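Nastton Boards > Manipulation and Simulation > Methods and results

Thread: Wrist view only, randomised table textures – my results so far and a question about shadows

kettlebrook
Posted 7:40 pm

Hello all. I've been reading this board for a good long while and borrowing everybody's ideas, so it seems only fair that I put something back in. It's a bit of a ramble, so get yourself a cuppa first.

I'm doing a part-time masters and my project is on peg insertion learned entirely in simulation. The policy sees one view, the one from the wrist looking down past the fingers, plus the joint positions, and that's it. There's no overhead view and no depth. My supervisor, Zuleica Vasconcelos, was keen on that from the start because the arm we'll be moving to at the end of the project has a wrist camera and not much else, and she didn't want me leaning on something I'd have to give up later.

I generated 3,000 scripted episodes in Rarnon (our lab's simulator, it's built on the usual physics engine with our own front end bolted on). Each one starts with the peg and the socket dropped somewhere random on the table. The script plans with the true positions, picks up the peg, carries it over and puts it in. After I threw out the ones where the script itself fumbled, I had 2,669 left to train on. Plain behaviour cloning, small image encoder, short action chunks, nothing fancy at all.

What I changed between runs was the look of the table. Run A had one flat grey colour. Run B had a library of 14 textures, mostly timber and stone. Run C had the same 14 textures plus random lights, so you get soft shadows falling in from things outside the view.

Tested on textures none of them had seen, Run A was hopeless, which I'd expected. Run B was miles better. What surprised me is that Run C was worse than Run B at the very first step, getting the fingers over the peg, even when I tested with shadows switched on! I had thought training with shadows could only help.

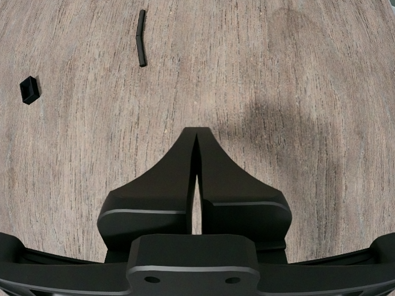
My pet theory is that the approach step is where the shadows do their damage, because everything we care about is dark. The rod is black, the socket is black, and the gripper is black too. When a big soft shadow comes down the right side of the table and runs in towards the gripper like it does in this start state, the encoder has one more dark patch near the fingers to make sense of, and I suspect it's spending a lot of its effort on working out which dark patch is the one to go for. The grain can't be making life easy either. There are all those fine dark streaks over on the left, near the socket.

So my question is whether anybody has seen the same thing, and whether you'd fix it with more data, a bigger encoder or a different colour of peg. I'd be very grateful for any thoughts, including the blunt ones.

morwell_dave
Posted 8:15 pm

Welcome out of the shadows, so to speak, and what a nice clear first post.

I'm going to be one of the blunt ones, sorry. I don't think you've shown that shadows are the trouble. Between B and C you changed the lights, and changing the lights changes a lot more than shadows. The overall brightness moves, the highlights on the gripper edges move, and the contrast of the grain goes up and down. Any of those could be what hurt you. Before you go writing a chapter about shadows, I'd do a run with random brightness and no cast shadows, and another with cast shadows and fixed brightness. It's dull work but you'll be glad of it when someone on your panel asks, and someone will.

Also, how many seeds?

kettlebrook
Posted 8:32 pm

Thanks Dave, that's fair. One seed per run, I'm a little embarrassed to say. Each one takes most of a day on the machine I share with two others.

pelican_point
Posted 8:50 pm

One seed! Oh dear. I say that with love, I've handed in worse.

When I was doing my cloning work on Kolemum (older arm, different gripper, same sort of task) I had two runs with the same data and the same settings, and only the seed was different. The gap between them was bigger than the effect I'd spent the whole winter trying to measure. I very nearly gave up and went to work in my cousin's bakery. With behaviour cloning on a small set the last few checkpoints can bounce about a fair bit as well, so which checkpoint you pick matters. Did you take the last one, or the best one on validation loss? Validation loss told me next to nothing about success on the task. I ended up rolling out every one of the last few checkpoints and averaging, and that calmed things down a lot.

Having said all that, I do think your theory is a sensible one and I'd like it to be true. Looking at your start state, the rod has a bend in it, a kink partway down from the top. Is that meant to be there? If the script grasps below the kink and the policy goes for the wrong bit, you'd see it as a failure at the first step and it would have nothing to do with lighting.

kettlebrook
Posted 9:05 pm

It's meant to be there, yes, and I should have said so. The rod shape is one of 11 variants and some of them have a kink, so the policy can't just learn "go to the middle of a straight line". The script always takes hold of the straight lower part. All three runs share the same mix of rods, so I'd hoped that cancelled out, but I haven't looked at whether the bent ones fail more often in Run C. I'll split the results by rod tonight if I can get on the machine.

I used the last checkpoint for everything. Averaging over several is a lovely idea and costs me no training time at all, so thank you.

tarn_and_gully
Posted 9:48 pm

I'll disagree with Dave a little, if he doesn't mind, and I've known him long enough that I don't think he will.

Separating brightness from cast shadows is the proper way to do it if the goal is to explain the result. If the goal is a policy that works on the real arm, I'd go at it from the other end. Real rooms give you both together and you don't get to choose. We had a demo in Buenaventura last December, in a hall with tall windows all down one side, and the shadows crept across the bench the whole afternoon. Our policy had been trained under one nice even light and it went from charming in the morning to useless by three o'clock. I would have given a great deal for kettlebrook's Run C that day, even a slightly worse version of it.

What I'd try is leaving the lights alone and adding a helper loss. Have the encoder predict where the rod and the socket are in the view, from the true positions you've already got for free in the simulator. You throw that part away afterwards. It gives the network a good reason to tell a dark object from a dark patch of table, which the cloning loss only teaches in a roundabout way. When we added one, the approach step settled down and we didn't need to touch the data.

morwell_dave
Posted 10:10 pm

I don't mind a bit, though I still think you're wrong. It's a thesis. The question is why C is worse than B, and "I added a helper loss and then it was fine" doesn't answer it. You could add the same helper loss to B and it might go up by just as much, and then the gap's still sitting there looking at you.

I agree about the hall in Buenaventura, mind. I was stuck behind the arm holding up a bedsheet.

tarn_and_gully
Posted 10:22 pm

You were, and it was a very good bedsheet. All right, do the helper loss on both B and C. If the gap closes, that points to the encoder mixing up objects and shadows. If both rise together, it's something else and Dave can have his brightness runs.

pelican_point
Posted 10:31 pm

That's quite neat. I'd still want three seeds of each before believing either of you.

One more thing, kettlebrook, about the colour of the peg. Please don't change it just to make the number nicer. If the real peg is black, keep the black one. You could add a few coloured ones as extra variants, but test on the black.

kettlebrook
Posted 11:55 pm

Well, I got on the machine after all, and I've been having far too nice a time for this hour of night.

I rolled out the last five checkpoints of B and C in place of only the final one. Run C is still behind Run B on the approach step, but the gap has shrunk by more than half. So a fair slice of my big surprise was just an unlucky last checkpoint, and pelican_point gets a slice of cake if we ever meet.

Then I split by rod shape. The bent rods do fail more often, in both runs, and by a similar margin. I watched a handful of the failures and the fingers tend to come down near the kink, where the script would have gone lower. So that's a real weakness, but it doesn't look like it's what separates the two runs.

I also sorted the Run C failures by whether a shadow was touching the rod, touching the socket or lying on bare table near the gripper. I did it by eye so please don't hold me to it, but the bare table ones did look the most common, which would suit my theory. I know Dave is going to tell me that sorting by eye at midnight with a theory already in my head isn't evidence – I'll write a proper mask check against the renderer and do it again.

Plan from here is three seeds each of B and C, then the helper loss on both as tarn_and_gully suggests, and the brightness and shadow runs after that if Zuleica agrees to the machine time. She read the thread over dinner and her only comment was that I should have asked you lot a month ago.

morwell_dave
Posted 6:50 am

I was going to tell you that, yes. Good plan though. Could you save the random light settings for each episode alongside the episode itself, if you aren't doing it already? You'll want to sort by light angle sooner or later, and making 3,000 episodes over again to find out what they were is a rotten way to spend a week. Ask me how I know.

kettlebrook
Posted 7:25 am

I'm saving the light positions but not the strength. Adding it now, before coffee. Thanks, Dave.

small_hours_sue
Posted 12:40 pm

Sorry to butt in, I'm only learning and this has been a great read. With the view coming from the wrist, the gripper takes up so much of the lower part of the picture. Do people crop that out before training, or mask it? It seems like a lot of black for the network to look at when it never tells you anything new.

pelican_point
Posted 1:05 pm

Not butting in at all, Sue! Some people do crop, and I've tried it. The wrist body you can lose without much harm. The fingers I'd always keep, as the policy needs to see where the tips are compared with the peg, and how far open they are. I took too much off the bottom once and my grasps got sloppy straight away.

kettlebrook, it might be worth one run with the wrist part trimmed off, now she mentions it. Less black to sort through, on your own theory.

kettlebrook
Posted 1:30 pm

Ooh, yes. Adding it to the list, which is getting longer than the thesis.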